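Notebook, Varela bench, March

Maple syrup color drift, batch 4

Started 9:40. Purpose of today is to find out whether the darkening we saw in the February jars comes from the finishing pan or from storage. I have been blaming the pan for weeks and would like to be done with it.

Pulled 500 mL from the Wekum barrel and split it in two. Half went into the steel pot, half into the old finishing pan with the pitted bottom. Brought both up slowly on the small burners. The pan scorched a little at one corner near the end, you could smell it, so that half is suspect for flavor but I kept it for color. Filtered both through the wool cone. The cone needs replacing – it has gone stiff and takes twice as long as it should.

Hydrometer still reads low against the refractometer. I used the refractometer for everything and wrote the hydrometer numbers in the margin of the Clavard sheet in case someone wants them. 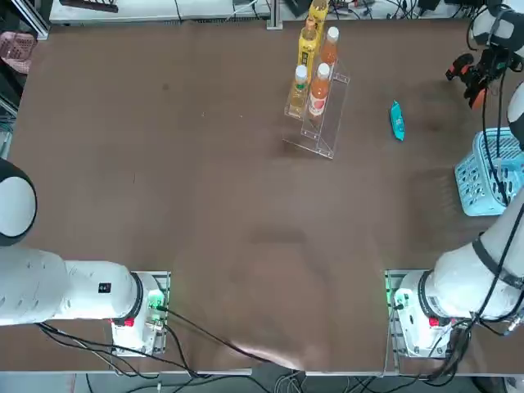
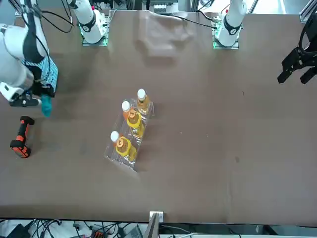
Color grading is the weak part of all this. The Flalter comparator we borrowed has faded windows, and two of us looking at the same sample will call it differently depending on which side of the room we stand on. A dark bench makes it worse. Amber liquid in bottles on a brown top, like the three in the clear rack, looks a shade deeper than it does against white, and I am sure some of our old grades were called that way. From now on, white card behind and under every sample before anything gets written down.

Storage half of the test: filled small jars from the steel pot batch only. One set in the cold room, one set on the shelf over the radiator, lids tight, hot packed. Jar 381 had a chip in the rim so I threw it out and skipped the number. Will read them again after 70 days. That is longer than I wanted but the February jars took about that kind of wait to show anything.

First reading, white card, 2:15 in the afternoon: steel pot and pitted pan came out the same grade. So probably storage, though one run does not settle it.

To do: new wool cone. Recheck the hydrometer in plain water. Ask Wekum if the barrel was ever opened before we got it.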